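## Section 4: Getting Your Sturance Cutting Mat Settled In

Welcome to the part of the guide where the mat finally goes on the table! If you have followed along with Fahad Kakakhel's chapter on choosing a room, you already have a table in mind, and we hope it's one you like, as the two of you will be spending a good many evenings together.

Please read all the way through once before you peel anything. It takes a few minutes, and Marilou Galang at our help desk will tell you that most of her February calls came from people who started with step 5.

**What you will need**

- The rolled mat (part 2236)
- A soft cloth and a little dish soap
- Four heavy books, or whatever flat, heavy things you have handy
- A tape measure

### Laying out the mat

1. Wipe the tabletop with the soapy cloth and let it dry completely. Crumbs are the enemy, and even one grain of sugar will make a bump you can feel with your palm.
2. Unroll the mat with the printed side facing the floor and leave it overnight with a book on each corner. It will want to curl back up at first.
3. Turn it over and slide it (don't drag it) until you have a narrow, even margin of tabletop all the way around. A blue-gray mat against a pale border makes that margin easy to judge by eye, though you're welcome to use the tape measure. 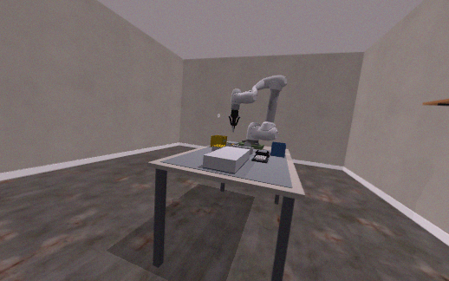 4. Press from the center outward with both hands. If you find an air pocket, lift the nearest corner and try again.
5. Peel the backing from the grip dots, one corner at a time, and press each corner down while you slowly count to ten.

> **Caution:** Never iron the mat, and never set a hot iron or a mug of coffee on it. Anything over 160 degrees Fahrenheit will warp it for good, and our warranty can't help you there.

### Your first week

A new mat has a faint smell, rather like a new shower curtain. Open a window and it should fade in a few days. Pui-shan Hung, who sews quilts for the Panganiban fair every year, rubs hers down with plain cornstarch and swears by it. We haven't tested this ourselves, but her mat has been through nearly 406 quilt blocks and still looks lovely.

Keep the whole surface clear when you can, and look it over from above now and then under good light, when shallow cuts and shiny spots are easiest to find. 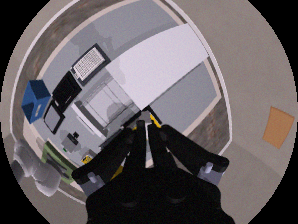
*Fig. 4-2. Gray-blue work surface, viewed from above.*

**Note:** Shallow cuts close up by themselves if you leave them alone for a day. Deep ones don't, so turn the mat a quarter turn every month to spread the wear. For spare grip dots, write to Aileen Lumbao in the parts room and mention your mat's part number.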